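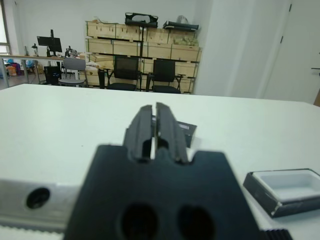

WORK & MONEY

Seven-day notice: Bhavana Rodrigues on running a small letting office

Bhavana Rodrigues has looked after rented flats in Geltley for most of her working life. Her firm, Rodrigues, manages 164 homes for landlords who mostly own one or two each. She works from a first-floor room above a dry cleaner, with one full-time colleague, Benjie Maglaya, and a phone that rang four times while we talked.

She didn't plan to go into lettings. She was temping for a solicitor when a client asked if she would collect the rent on a house in Putico Street while he was abroad. "He was meant to be gone for a winter and he stayed away six years," she says. "By then I had his brother's place and two of his friends' places as well."

Most of the job is repairs. Last year the office logged 272 boiler calls, and she can tell you which buildings they came from. "People think it's all viewings and handing over keys. I do a viewing perhaps twice a week. The rest is ringing plumbers."

She is strict about written records. Every tenant gets an inventory on the day they move in, and she asks them to go through it room by room and send back anything they disagree with inside seven days. Few of them do. "Then they move out and we have a row over a mark on the carpet. I'd much sooner have the row at the start."

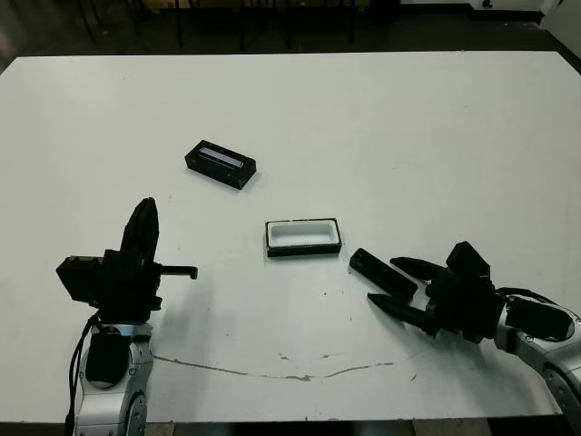
Deposits cause the most bad feeling, and she doesn't always side with the landlord. One owner wanted to keep £50 for a shower curtain. She told him to let it go. "He'd had three years of rent paid on time. I said, buy a new curtain. He moped for a bit and then he bought one."

Rents in the town have risen quickly, and she has mixed feelings about her part in that. Landlords ask her what the flat next door is going for, and she tells them. She also points out what an empty month costs. Several have kept the rent where it was in order to hold on to someone they like.

Maglaya handles the gas certificates and the electrical checks, and he has a wall planner with every due date on it. They tried doing it on the computer. "The reminders came up and we clicked them away," he says. "You can't click away the wall."

April was busy, with a run of tenancies ending in the same fortnight, and Rodrigues is hoping for a quieter summer. She would like to take on a third person, part-time, to answer the phone in the mornings. She has interviewed two people so far. One wanted to work from home, and the other is coming back next week to meet Benjie.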